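Domura Kitchen Skills Program
Progress report to the Hotwood Fund, second period

This report picks up where the last one stopped, which was in the middle of a disagreement about the oven. The oven has been replaced. The disagreement is still going, but it now concerns the dishwasher.

Courses
We ran 4 evening courses in the period, against a target of 5. The missing one was bread. Bread needs a long evening and the building at Phillips locks its doors at nine, a fact that dough does not respect. We have moved bread to Sunday mornings, when the doors are open and the heating is, in principle, on. The first Sunday group is full and has a waiting list, so we expect to be back on target by December.

Attendance at the evening courses held up well except in the budget cooking group, which lost people as soon as we reached lentils. We have moved lentils to a later week, by which time the group should be too attached to each other to leave.

Equipment
Your grant allowed us to stop borrowing. Knives, boards, scales and trays are now our own and live in a locked cupboard, and there are 2 keys, one of which is usually findable. Gostard supplied most of the small items and delivered them to the wrong entrance only once.
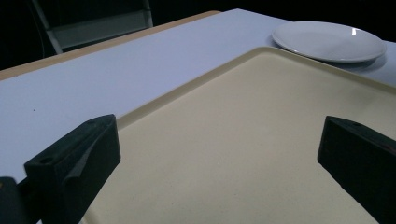 The regular users of the kitchen have noticed the difference, according to the feedback forms. One of them wrote that it was a relief to weigh flour on something that gave the same answer twice, and asked whether the money might stretch to a second sink before anyone bought another whisk. We think this is fair. A sink is in our next request, and the whisk budget has been frozen.

Money
Spending is within the agreed lines apart from repairs, which went over by $1000 when the plumber looked behind the old oven and went quiet. We covered it from the reserve and would like your approval to move the same amount across from printing. Printing can spare it. We had planned a glossy recipe booklet, and the people on the courses have made it clear that they take pictures of the whiteboard and would only lose the booklet.

Next period
The Sunday bread group continues, and the knife skills evening returns by demand. We are also talking to the Phillips building about a later closing time. They have promised to raise it at their next meeting, as they did at the last one.

Receipts and the attendance sheets are attached. The stain on the second sheet is soup.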